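1/ Month two of teaching a robot to do laundry by remote control. My mother has asked what I do for a living and I've started saying "textiles." 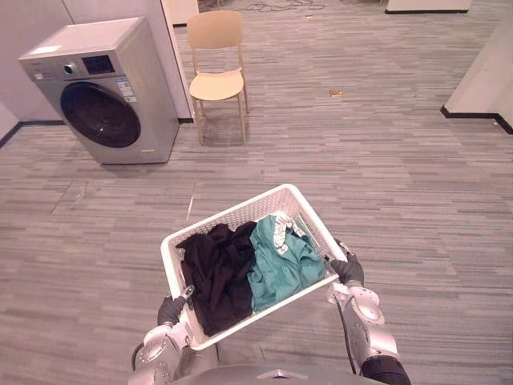 *Basket day. Black thing on the left, teal thing on the right, washer waiting up ahead.*

2/ The setup: I stand in the next room wearing a headset and holding two controllers. I move my arms, the robot moves its arms. Everything gets recorded, and later a model is trained to do the same thing without me. I'm training my replacement and my replacement can't find the sleeve.

3/ You'd think the hard part is the washer door. The door is fine. The hard part is holding a basket with two hands when you can't feel either of them.

4/ A person picks up a basket and their wrists sort out the rest. By remote, if my left hand pulls and my right hand pushes, the rim flexes and the grip slides. I have to watch the plastic for bending the way you'd watch a toddler near a pool.

5/ Ramesh Pandey, who taught me to drive this thing, has one rule: never correct fast. If the basket tilts, let it tilt, then bring it back slowly. A jerky save gets recorded too, and then the robot learns that panic is part of laundry.

6/ (It is part of laundry. But apparently we're leaving that out.)

7/ We're at 1442 recorded runs. The goal is 4000. Of the last batch I did 53 and threw out three, all for the same crime: I put the basket down to scratch my nose.

8/ Soft stuff is its own misery. A box is the same box every time. A shirt is a new object every time you drop it. Serena Testa re-scrunches the clothes between runs so the model doesn't memorize one particular heap, and she has developed opinions about scrunching. Strong ones.

9/ Dark clothes are worse than light ones, for me anyway. In the headset a black garment turns into a hole with edges. I aim for a fold and hope there's a fold there.

10/ Somebody asked why we don't just grab the robot's arms and move them by hand. We did, back in April. It works nicely for one arm. For two arms and a basket you need two people walking in step, and Ho-yin and Lalit sounded like they were getting a couch up a stairwell.

11/ Things I now do at home: lift my own laundry basket at one-quarter speed. Pause before the washer. Check both grips. My roommate has stopped offering to help.

12/ To the person in my replies who says a teenager could do this job: I'd love to see a teenager carry a laundry basket to a washer. Please send footage.

13/ Next up is unloading, which Kanyarat tells me is the same thing backwards. She has not driven it yet. Her first shift is tomorrow and I'm bringing snacks.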